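Arkusik Archive Server: Set-up Guide
Section 3. Preparing the host and creating the first archive

Revised July 16, 2022

Read this section before connecting any storage that already holds records. Section 2 covers the licence file and the download. Users moving from Jorport should read the notes at the end of this section first, as the folder rules differ.

3.1 What the host must provide

The archive server runs on one computer, referred to below as the host. It may be a new machine or a reused office desktop. Other computers on the network, referred to as clients, send records to the host and never write to its storage directly.

The host needs:
a wired network connection
a system disk, used only for the operating system and the server
at least one separate archive disk
a fixed network address, set either on the host or on the router

A laptop can be used for a trial but not for a live archive. Sleep and hibernation must be turned off on any host.

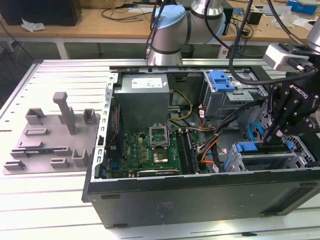 Memory decides how quickly the index is rebuilt after a power cut, so check what the host has before installing the server. Most of the figures can be read from the system information page of the operating system. Where a reused desktop will not start, open it and look. Memory slots are normally close to the processor; in the black tower lying on its side, the two slots run parallel to each other to the right of the socket. The socket in that machine is empty and its metal bracket is open. A board in such a state must have a suitable processor fitted and the bracket closed before it can serve as a host.

CAUTION: Disconnect the mains lead before removing any cover. Do not open the power supply unit.

3.2 Installing the server

1. Log in to the host with an administrator account.
2. Copy the installer and the licence file into the same folder on the system disk.
3. Run the installer. When asked for the server role, choose Primary.
4. Enter the fixed address of the host. Do not enter the host name.
5. Choose the system disk for the program files and the archive disk for the store. The installer stops if both are set to the same disk.
6. Set the owner password. It cannot be recovered. Write it down and keep it away from the host.
7. Restart the host when prompted.

After the restart, the server starts by itself and the status page shows Ready, no store. If it shows Waiting for licence, the licence file was not in the installer folder. Copy it there and select Read again.

NOTE: The installer leaves a log in its own folder. Support at Pevidia will ask for this log with any installation query.

3.3 Creating the store

A store is the top level of the archive. All folders, retention rules and user rights belong to one store. Most sites need only one.

1. On the status page, select New store.
2. Type a short name. Letters and digits are accepted, spaces are not.
3. Choose a retention rule:
Fixed: records are locked until a set date.
Rolling: records are locked for a set number of years from the day they arrive.
Open: records can be removed by the owner at any time.
4. Select Check disk. The check reads the whole archive disk and may run overnight on a large one.
5. When the check has finished, select Create.

CAUTION: Creating a store erases the archive disk. A retention rule can be made longer later but never shorter.

3.4 Adding a second network card

Sites that keep archive traffic apart from ordinary office traffic may fit a second network card. This is optional. The server uses the second card only if it is told to, and the status page will otherwise list it as Idle.

1. Shut down the host from the status page, not with the power button.
2. Fit the card as described in the card maker's instructions.
3. Start the host and wait for Ready.
4. Open Network, select the new card and set its role to Archive.
5. Give it a fixed address in a different range from the first card.
6. Select Test. Both cards must report Pass before the page can be closed.

Check the type of slot before buying a card. PCI and PCI Express cards are not interchangeable, and many older desktops have both kinds of slot next to each other.

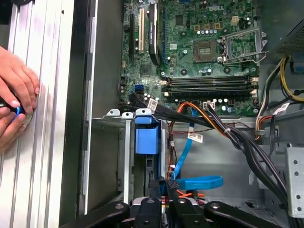

One reader of the previous edition wrote that the test in step 6 failed every time until the router had been restarted, and asked for this to be stated in the guide. The report was checked and is correct for routers that keep their address table in memory. If the second card reports Fail, restart the router, wait until the clients are back on the network and run the test again. Do not change the address of the first card to clear the fault, as every client would then have to be set up again.

3.5 First transfer

Carry out the first transfer with a small folder from a single client.

1. Install the client program and enter the address of the host. Where a second card is in use, enter the address of that card.
2. Enter the store name exactly as it was typed in 3.3.
3. Select a folder and choose Send copy. Do not use Send and remove for the first transfer.
4. On the host, open Records and compare the count with the count shown on the client. A folder of 1,165 files must show 1,165 records.
5. Open a few records at random on the host.

Hidden files are counted. Shortcuts and empty folders are not. If the counts differ, select List missing on the client and look up the listed codes in Section 5.

3.6 Notes for users moving from Jorport

Jorport allowed folders to be renamed after records had been locked. Arkusik does not. Settle the folder names before the first live transfer.

Jorport exports made before December of last year use the old date format. Convert them with the Pumphrey tool in the Extras folder of the download. The tool works on a copy and needs as much free space as the export itself.

User names are carried over, passwords are not. Each user sets a new password at first login.

Do not remove the Jorport data until all locked records have been opened at least once on the new host.

Continue with Section 4, Users and rights.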